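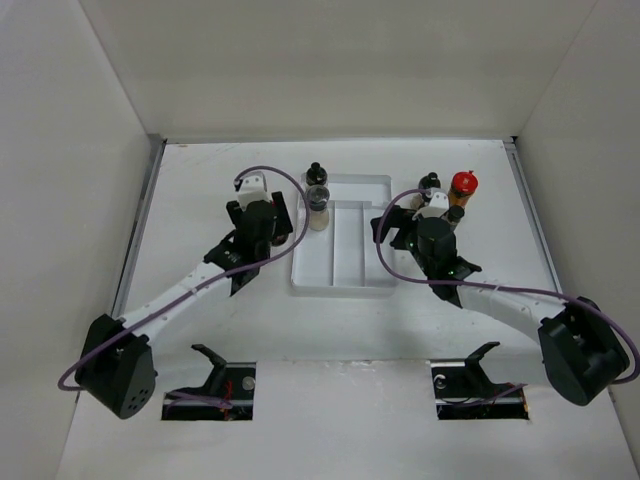
Drunara Speed Display Sign

Print | E-mail

The Drunara is the small speed display we wish we'd had when we started working on neighborhood streets. It mounts to an ordinary sign post, reads the speed of the car coming toward it, and shows the number big and bright enough that the driver sees it in time to do something. It weighs 16 pounds with the battery in, so one person can carry it from the truck and two can hang it without a lift. If you've ever tried to get a trailer sign onto a street with no shoulder and cars parked down both sides, you already know why we like it so much!

It was built with small towns and county road departments in mind, the kind of place where the same crew plows, patches, paints the crosswalks and answers the phone. Setup is done with buttons inside the door and a little screen you can read in sunlight. There's no subscription and no app to install.

The display

The digits are 11 inches tall, amber on flat black. They dim by themselves after dark, and this is the part people living across the road tend to ask about first (nobody wants a bright sign in the bedroom window). You set the posted limit, then the speed where the digits start to flash, and a top speed where the sign goes blank. Use that last one, please. Without it, some drivers will treat the thing as a scoreboard.

The faceplate reading YOUR SPEED comes in white, yellow or school-zone green, and swaps out with four screws. Check with your state before you order green, as the rules on where it can be used do differ.

Traffic data

Every Drunara records as it runs, whether the digits are lit or dark. That dark setting is a favorite of ours. Hang the sign, leave the face off for a week, then turn it on and compare. You get a real before-and-after for the same block in the same season, and when a street comes up for redesign you have something to put on the table besides everybody's memory of how fast people go down the hill.

Files come out on a memory card as plain spreadsheets: time, speed, direction. A summary sheet gives the average, the 85th percentile speed and the busiest hour of each day. Freya Bramwell, who wrote the summary sheet for Jenen, kept it to a single page so it can be copied and handed out at a public meeting, and we've seen it stapled to agendas and taped up in a library entry. It's still the nicest piece of the whole package if you ask me.
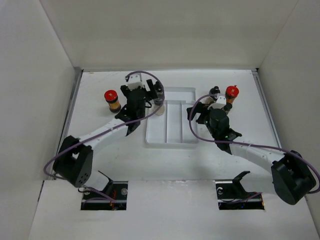 One thing the counter doesn't do is tell a pickup from a sedan. If your project needs vehicle classes, you'll want tubes in the road or a camera count, and we're glad to talk that through with you even though we don't sell either. It also loses some cars when traffic bunches up, so on a busy state highway the totals will come in low. On residential streets and town collectors it does a lovely job.

Power

The standard battery runs the sign for 13 days on a street with moderate traffic. Cold shortens that. The solar panel is optional and bolts to the top of the same post; with a fair view of the south sky it will keep the sign going through spring, summer and fall. Clerside has had theirs up on the river road with the panel since June and hasn't needed to swap a battery yet.

You can charge the battery inside the housing or pull it and charge it at the shop. A second battery is worth having if you move the sign often.

Mounting

Clamps for square posts and round posts are both in the box, along with banding for wooden utility poles (ask the utility before you use it!). The bracket stays on the post and the sign lifts off, so if you rotate through several streets, buy extra brackets and leave them up. Moving day gets a great deal shorter. Aim matters more than height. Point the face at the lane where cars come out of the curve or over the rise, walk back down the road, and look at it the way a driver would. Ward Smits has put together a short aiming guide that ships with the sign, with drawings for curves, hills and streets with heavy tree cover.

The housing is aluminum, and the lock takes the same key on every unit in an order.

What's included

Sign with faceplate of your choice
One battery and wall charger
Post bracket, clamps and banding
Memory card
Two keys
Printed manual and aiming guide

Sold separately: solar panel, extra brackets, spare battery, padded carrying case.

Borrow one first

We keep a pair of loaner signs for towns and neighborhood groups that want to try before they bring it to the board. Loans are for two weeks and you pay return shipping. Groups will need a letter from whoever owns the road. Sorcha Cullinane runs the loan calendar and fills it in the order requests arrive; spring goes fast, with everyone wanting numbers ahead of construction season.

Repairs are handled by Ruotsalainen, who also stock faceplates and older-style brackets for the first version of the sign. Ask for Aatos Seppälä and have your serial number handy. It's on the inside of the door, under the fuse.

Print | E-mail this page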